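4.2 Mise à jour progressive de l'application Titent

La version 461 de Titent est distribuée par paliers. L'activation de la nouvelle interface dépend du serveur ; la présence du paquet sur l'appareil ne suffit pas.

1. Ouvrir Réglages > Compte > Canal de diffusion.
2. Sélectionner « Stable » ou « Anticipé ». Le canal « Anticipé » est réservé aux comptes administrateurs.
3. Fermer l'application, puis la relancer. L'onglet « Repères » s'affiche dans la barre inférieure dès que le compte est éligible.
4. Vérifier le numéro de version dans Réglages > À propos.

Remarque : un changement de canal n'est pris en compte qu'à la synchronisation suivante, lancée chaque nuit à 3 h.

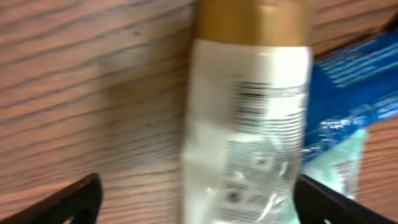

Fig. 7 – Flacon blanc à bouchon doré, code-barres sous le bouchon.

4.3 Cartes hors ligne

Les cartes enregistrées avec une version antérieure restent lisibles mais ne sont plus actualisées. Pour les convertir :

1. Connecter l'appareil à un réseau Wi-Fi.
2. Libérer au moins 400 Mo de mémoire interne.
3. Dans Cartes > Hors ligne, appuyer longuement sur la zone concernée (par exemple Pasville), puis choisir « Convertir ».
4. Attendre que l'indicateur atteigne 100 %.

Attention : ne pas retirer la carte mémoire pendant la conversion. Une zone interrompue doit être supprimée et téléchargée à nouveau.

Les favoris et les itinéraires sont conservés. Les étiquettes personnalisées créées avec le module Zekis doivent être exportées au préalable (voir 6.1).

Module cartographique : Saarinen. Révision de la section : Toivo Pitkänen, février.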